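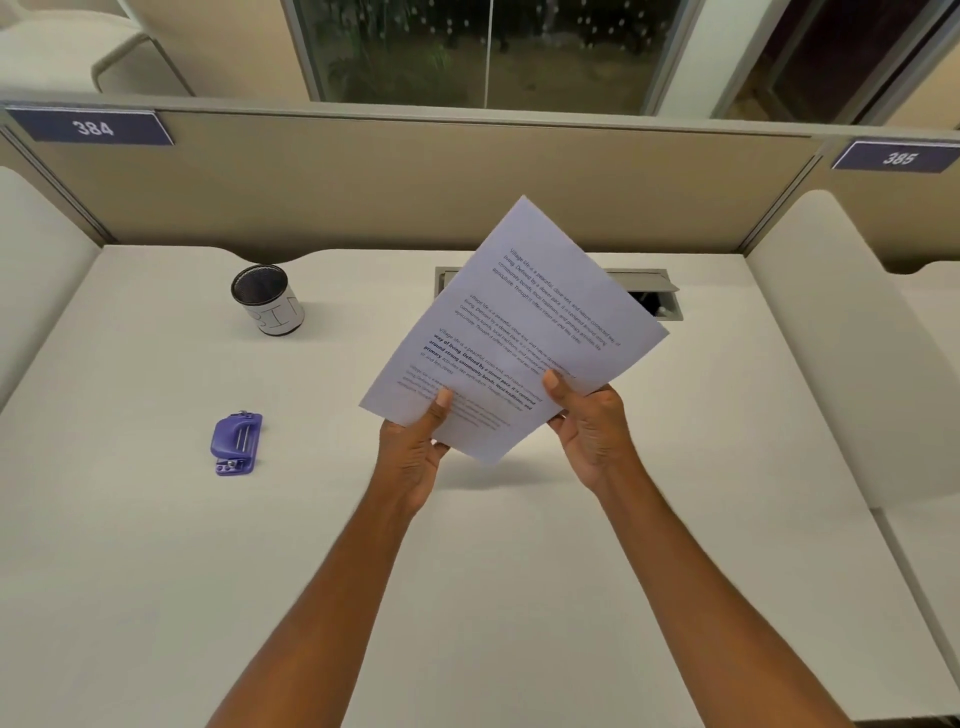 A printed page held in both hands at a study desk, hole punch to the left.

Paper is harder than it looks. I spent three days steering an arm by remote control, trying to get it to lift one sheet, and I'd now argue that office chores should be taught by hand first. With a controller you feel nothing - the page buckles and you find out late. Haziq Teoh, who trains operators at Sarnis, disagrees and wants 48 remote runs per task. I would take eight good ones done with real fingers.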